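How a Robot Learns to Pack a Box

Explained for readers from 8 to 12
Trovuvov Science Pages, 4/5/24

Do you remember how you learned to tie your shoes? Probably somebody showed you, slowly, and then you tried. Your first bow was maybe not a beautiful one. After many tries your fingers knew the work, and now you can do it while you talk with a friend.

A robot can learn in a similar way. Scientists call it "learning from demonstration". A demonstration is when a person shows how something is done. The person does the job many times, a computer records all of it, and later the robot tries to copy.

But there is a problem. Your hand has five fingers, soft skin and a lot of feeling in it. Many robots have only a gripper, which is a kind of hand with two hard jaws, like the beak of a bird. If you show the robot a job with your five clever fingers, the robot cannot copy you very well. It does not have the fingers!

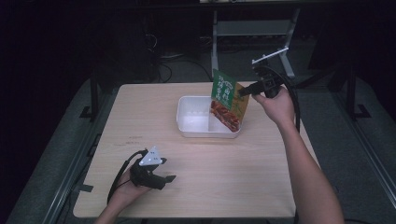 Our project is called Troltine, and in it the teacher must give up using fingers. The teacher takes one gripper in each hand and does the whole job with the jaws only. It feels strange in the beginning, a bit like eating your dinner with two clothes pegs. The job we chose is to put a food packet into a white container with two parts. It sounds easy, but a packet is a difficult thing for a robot. It can bend, it can slide, and it is shiny, so the light makes bright spots on it. With the green packet, one jaw tool pinches it near the top corner while it stands up in the right part of the container. The computer needs to learn about such small choices: where to pinch, how high to lift, when to let go.

How does the computer know where the grippers are? Look for the white triangle with small black dots on the left gripper. The dots are called markers. Special cameras look for them many times each second. Because the computer knows the pattern of the dots, it can work out where the gripper is and which way it is turned. Sailors used the stars a little bit like this, to find their place on the sea.

One time of doing the job from start to end is called an "episode", the same word as for a television show. For the first part of Troltine we recorded 2907 episodes. Our program, which has the name Filtano, then went through them and took out the ones that were not good for teaching. Sometimes the packet fell on the floor. Sometimes the teacher's arm was in front of the markers and the cameras lost them. Filtano took out 812 episodes, so 2095 were left for the robot to study.

You may ask why so many. Imagine you learned to catch a ball, but always the same ball, thrown from the same place. Then your cousin throws it from the other side, and you miss. So in our episodes the packet does not always begin in the same place. It can be straight or crooked, near or far.
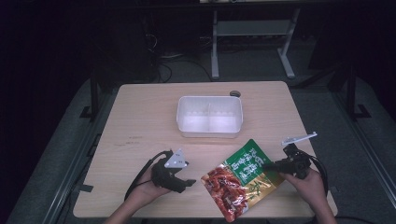
The packet lies crooked on the table, and the container is empty.

And did the robot learn? We gave it a test in February. Our robot is called Ra, and it had 45 tries with packets placed in different ways. It did the job correctly 22 times. This is a little less than half, so at school it would not be a very good mark. Most of the mistakes happened when the packet was close to the edge of the table. Ra went to the right place but closed its jaws too early and pinched only air.

For us this was a useful result, because now we know which episodes we should record more of. The next ones will have many packets near the edge.

Try it at home

You need two clothes pegs, a small bag of something light (dried pasta is good) and a lunch box. Hold one peg in each hand. Now put the bag in the lunch box and touch it only with the pegs. Ask somebody to turn the bag a different way each time and write down how many tries you need before it goes well.

Words to remember

Gripper: the hand of a robot, often with two jaws.
Demonstration: showing how a job is done.
Marker: a dot or a pattern that a camera can find easily.
Episode: one recording of the job, from start to end.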